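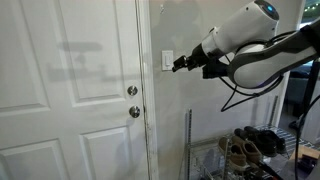 From: Anoma Patwary
To: Flodmont household list
Date: 4 June 2022
Subject: Re: Dirty marks on white door, paint or wash?

Dear Heriberto, dear all,

Heriberto Villalobos wrote:
> We have a white panel door with a knob and a deadbolt, and the side
> where it closes has become very dark, also the trim next to it. I
> have washed it two times with dish soap. Some of it went away, the
> rest did not. Must I paint the whole door? The tenant before us used
> gloss, I think, but I am not sure. The wall is light grey and I do
> not want to touch it.

I had the same trouble in March with the door to our back room in Ashby, so I write what I did.

First, please look whether the dark band is dirt or worn paint. Rub one small place with a damp cloth and a little sugar soap. If the cloth becomes grey, continue to wash. If the cloth stays clean and the mark stays also, then it is scuffing and only paint will cover it.

I did not paint the whole door. I took off both knobs, which needed only a screwdriver, and I sanded the edge and the flat strip up to the moulding of the panels. Then I gave 2 coats of Molby satin white, with one night between them. The moulding makes a natural line to stop, so the difference in the white is hard to notice. On the trim I put tape against the wall and removed it while the paint was still soft.

Please keep the latch itself free from paint. Mine was sticking for a week and I had to scrape it.

One question from my side: does your door rub on the frame when you close it? If it does, the new paint will become dark again, and the hinges should be looked at first.

With kind regards,
Anoma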